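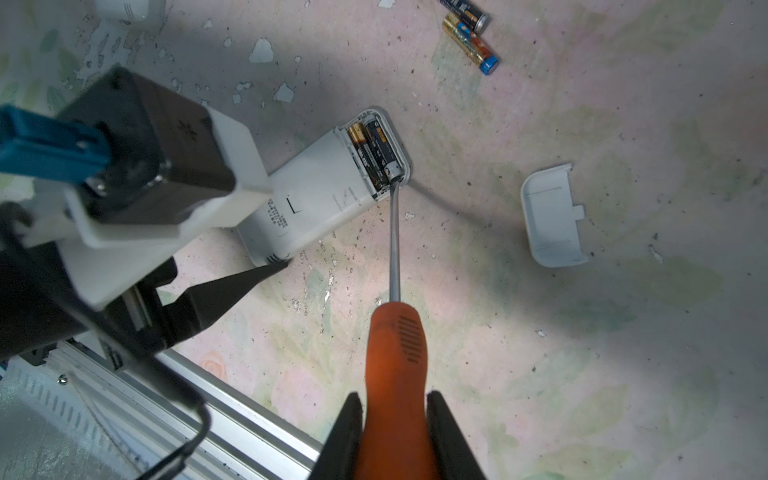

Figure 2. Screwdriver with orange handle and a white battery-powered device with its compartment open.

3.2 Household survey

The survey was made in March in two districts, Gondimdale and Kommont. We visited 110 homes, and in each home we asked how old batteries are stored and where they are thrown away. Small devices which take AA cells (Figure 2) were recorded separately from toys. In 30 homes the used cells were kept in a kitchen drawer together with new ones, and the residents could not always tell them apart. Only 9 homes brought them to the collection point at Citetti. Three families refused the second interview, therefore their answers are not included in Table 4. The distance to the collection point was measured on foot, from the door of the building.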